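Kornél Major kauft seine Musik noch. Der Gründer des kleinen Downloadshops Jolow verkauft Alben als verlustfreie Dateien, ohne Abo und ohne Kopierschutz. Im März hat er die Preise gesenkt, seither kostet ein Album im Schnitt 3 Euro weniger.

»Wir waren zu teuer«, sagt Major. »Wer für dieselbe Platte anderswo weniger zahlt, kommt nicht wegen der Abtastrate zurück.« Der Katalog umfasst inzwischen 89 Labels, 19 davon kamen in diesem Jahr dazu.
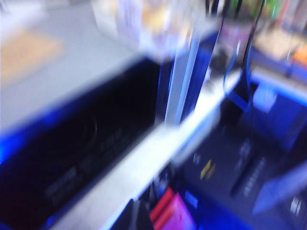
Einen eigenen Player wird es nicht geben. »Hardware haben wir durchgerechnet — und gelassen. Die Leute haben ein Telefon, das reicht.« Stattdessen arbeitet Jolow an einer App, die gekaufte Alben auch offline abspielt. Zuständig dafür ist Jyoti Thakur, die vorher beim Streamingdienst Maltley war.

»Am meisten Arbeit machen die Metadaten«, sagt Thakur. »Bei Klassik steht der Dirigent mal im Feld für den Künstler, mal gar nirgends.« Der Betatest läuft mit 26 Nutzern.
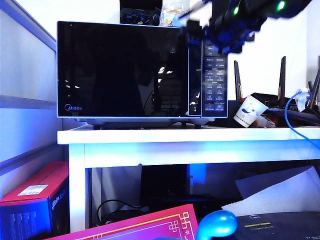 Mikrowelle von Midea auf einem weißen Tisch.

Gewinn macht Jolow noch keinen. Major will trotzdem ohne Investoren weitermachen. »Ein Abo fangen wir nicht an«, sagt er.

Kommentare

finetti: Gibt es die App auch für ältere Android-Versionen?

Tierney: Preise sind jetzt ok, die Suche findet aber immer noch nichts mit Umlauten.

bassbert: Wieder kein Wort zu Vinyl. Schade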